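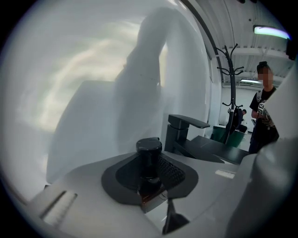

torque_ledger wrote:
Went to the Skurgate open day in June and spent most of it in the manipulation room. Posting notes for anyone deciding whether the next one is worth the drive. The staff were collecting demonstrations by hand, with gripper units carried by people instead of bolted to arms. The housing is light gray, smooth and curved, with a dark rubbery pad in the middle and a black domed knob standing up from it. Next to the knob is a patch of small raised bumps for grip. I held one for two minutes. Balance is acceptable, but the weight sits forward of the wrist and I would not want it for a full shift.

The talk was given by Zdzisław Żak. He quoted 268 accepted demonstrations for one pick task, and 32 rejected, mostly for tracking loss. He took questions on calibration and did not dodge them.

halfstep wrote:
Did he say what the rejection test was? "Tracking loss" covers a lot. A dropped marker for 2 samples is different from the pose jumping across the room.

torque_ledger wrote:
He said any gap longer than the interpolation window. I asked for the window length and he said it was under review.

m_okafor_cnc wrote:
So no number. I was at the same event and came away less impressed. They showed people doing the task. I went to see a machine do it. The Nørgaard cell down the hall was at least running a policy, even if it was slow.

torque_ledger wrote:
The program listed it as a data collection demo. The Nørgaard cell was running one fixed part from one fixed pose — a different problem.

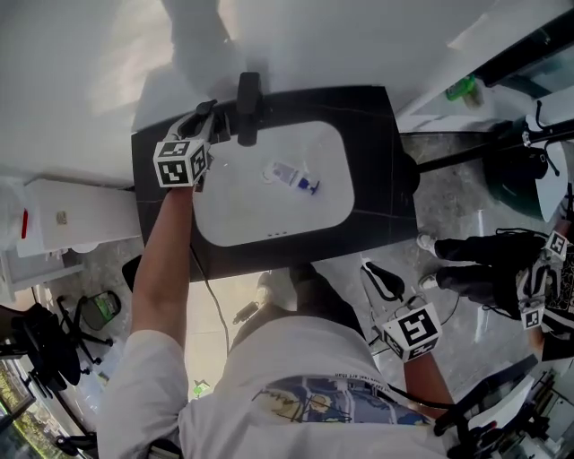

Hardware and Fixtures

halfstep wrote:
Splitting this off from the general thread. The cubes on the grippers carry printed fiducials on the faces, black on white. What happens when the wrist rolls and the operator's forearm covers the side facing the camera?

torque_ledger wrote:
With a cube you usually keep at least one face in view. One face is enough for a pose, two is better. The case I would worry about is reaching across the tray with one hand while the other hangs low at your side, as people tend to do between picks. The low one is easy to lose.

m_okafor_cnc wrote:
The object bothers me more. A small clear bottle with a blue cap, lying on a white panel. A clear body on white is poor contrast for any vision model, and the cap ends up doing all the work. Swap the cap color and I expect the policy to fail.

halfstep wrote:
Disagree. If it only works on high-contrast parts it is no use to me. We pack clear vials. The Katance people trained on matte blocks and their numbers fell apart on our line.

m_okafor_cnc wrote:
Then vary the background. I did not hear anyone mention doing that.

ikari_user3 wrote:
We run an Ikari arm with a similar tray. Cables were our main source of bad takes. A loop on the floor catches a shoe, the operator flinches, and the take is scrap. We routed ours overhead and lost 3 days doing it. Worth it.

torque_ledger wrote:
Agreed on cables. I will email Żak about the window length and the backgrounds and post the reply.

Last updated: June

This site uses cookies to keep you signed in and to remember your thread settings. Accept / Manage preferences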